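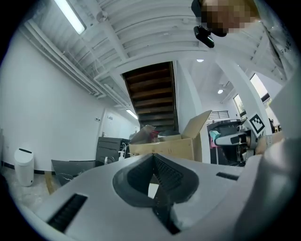 What is safe to clean black marble around an undermount sink?

A pH-neutral stone soap, diluted per the label and wiped dry. Vinegar and descaler etch the polish.

To: Sevora fit-out list
Date: 17/07/2018
Subject: Re: Counter clearance before resealing

Replies inline.

> The Woldegiorgis crew reseals the sink counter next. They want
> the stone clear on both sides of the basin. Can the open carton
> behind the sink be moved to the floor with everything in it?

Move it in two trips. The water jug comes out first and travels upright. The flaps stay open until the jug is back in, as the carton does not close over it. Do not lift by the flaps.

> What about the pump bottle and the small one with the white cap?

Both come off the counter. They go back to the left of the faucet after curing, standing on the Rultum tray so that drips do not reach the stone.

> How much clear length do they need?

Nearly 700 mm, measured from the right edge of the basin. The strip behind the faucet is also treated, so the gray hose has to be lifted off the stone. Leave enough slack that it does not kink.

> Toys too? They end up by the sink whenever someone rinses them.

Toys too. The teal bulb with the thin wire is to be wiped with a damp cloth and kept out of the basin. I have no data on what the wire does when wet. Put it and the light blue stick with the pink tip in a bag, and put the bag in the carton last.

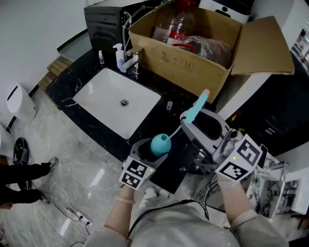

How long should the sealer cure before the sink is used again?

Leave it 3 hours before running water and overnight before setting bottles down.

> Is one coat enough?

The Vurkico data sheet asks for 2, the second applied once the first has hazed and been buffed off. The last coat went on in January and the area next to the drain side took most of the wear. Test with a few drops of water before starting. If the stone darkens under them, go ahead. If they bead, report back to the list and hold the job.

The floor tile is a separate order. Please start a new thread for it.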